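4. Setting Up Your Fesitz Under-Desk Treadmill

Read this section before you plug anything in. It is shorter than the assembly section and involves no hex keys, so you have already survived the worst of it.

4.1 Choosing a spot

1. Put the treadmill on a hard, level floor. Carpet is allowed if the pile is low. Shag is a rug for lying on, and the motor will agree.
2. Leave a clear space behind the belt at least as long as the treadmill itself. Filing cabinets, radiators and sleeping dogs do not belong in it.
3. Plug the power cord straight into a wall outlet. No extension cords, no power strips, no adapter you found in the drawer with the dead batteries.

Note: The belt weighs more than it looks like it should. Use the wheels at the front end. They were put there by Mirsad Stan, our first product designer, after he carried the prototype up two flights of stairs.

4.2 Setting the desk height

1. Stand on the belt with the power off. You will be taller than usual. Enjoy it.
2. Let your arms hang, then bend your elbows until your forearms are level.
3. Raise the desk until the keyboard sits just under your hands.
4. Raise the monitor too. People forget this one and spend the afternoon nodding at their email.
5. Wear the shoes you plan to walk in while you do all of this. Socks will give you the wrong height, and slippers will give you the wrong height and then a sprained ankle.

Caution: Check that the desk does not wobble at its new height. If it does, tighten the crossbar before walking. Coffee travels farther than you think.

4.3 First walk

1. Clip the safety cord to your clothing at waist level. A belt loop works well. A necktie does not.
2. Stand with one foot on each side rail and press START. The display counts down and the belt begins to move at its slowest speed.
3. Step on. Hold the desk edge until your feet stop asking questions.
4. Walk for a few minutes without typing.
5. Press STOP and wait until the belt is completely still before stepping off.

Caution: The belt is not a moving sidewalk. Do not step off forward, backward or while waving at a coworker.

4.4 Display codes

122: The safety cord is not attached. Push the magnet back onto its square until it clicks.

291: The belt is too tight or something is stuck under it. Switch off, unplug, and look under the rear roller. Pens are the usual finding.

3690: The motor has overheated. Switch off and leave it alone for an hour. Standing over it will not help.

Any other number is probably your step count. The display shows steps after each walk, and many owners aim for 2000 before lunch. The treadmill has no opinion on this and neither do we.
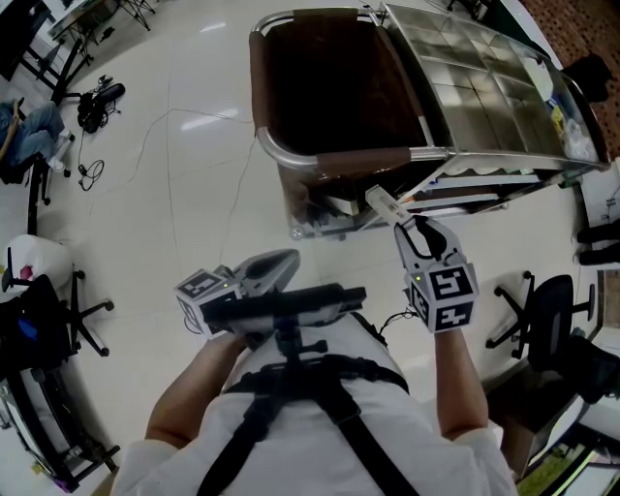 Can I use the treadmill while standing still?

Standing on it is fine as long as the belt is stopped and the power is off at the side switch. With the power on, a bumped START button will send your feet off without you.

4.5 Looking after the belt

1. Wipe the belt with a dry cloth once a week.
2. Oil it every February, or sooner if it starts to squeak. Lift the edge, run a thin line of silicone oil down each side, and walk slowly until it spreads.
3. Do not use cooking oil. We had to add this sentence in the second edition.

Note: Replacement oil and safety cords are sold through Karabulut. Have the serial number ready, which is printed on the underside, where you will find it after moving everything you just set up.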